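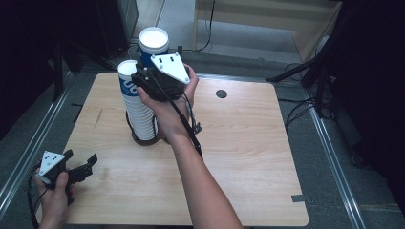

Zarau

Paper cup (nesting and stacking)

A paper cup is a single-use drinking vessel formed from paperboard, usually with a thin lining that keeps liquid from soaking into the wall. Paper cups are stored, shipped and dispensed in nested stacks. White cups with a printed color band near the top are a common pattern, and in a stack the bands of the inner cups are largely covered by the cups outside them.

Shape and taper

The wall of a paper cup is a truncated cone. The difference between the top and bottom diameters, called the taper, allows one cup to slide into another. A steep taper gives a short stack that separates easily. A shallow taper gives a steadier cup but a tighter nest.

The top edge is rolled outward into a rim, or lip. The rim stiffens the mouth, gives a lid something to grip, and provides a surface for the fingers when cups are separated. The bottom is a separate disk set slightly above the lower edge of the wall, and the short skirt below it keeps the disk clear of the table.

Stack height

The height of a nested stack is the height of one cup plus the exposed step of each further cup. For a cup with a step of 5 mm, a stack of 30 measures 145 mm more than a single cup. Stacks that have been pressed down during packing are shorter, and the cups in them are harder to separate.

Separation

Cups may stick together through friction, trapped air or slight flattening of the wall. The usual method of separation is to hold the stack lightly below the rims and lift or twist the end cup by its lip. Squeezing the wall should be avoided, as it turns the round section into an oval and locks the nest. A pinched rim may also leak under a lid.

Placement

Stacks may be stored upright or on their sides in a sleeve. On an open table an upright stack is commonly set on a flat base or in a holder, which keeps the lowest cup off the surface. Tall stacks are easily tipped by contact near the top. Two shorter stacks placed side by side are steadier than one of double the height and take up little more room on a small square table.

Printing

Bands and lettering are normally printed on the flat blank before the wall is formed. The side seam, where the ends of the blank overlap, may show a small mismatch in the band.

See also: Cup holder; Cup lid; Paperboard; Tableware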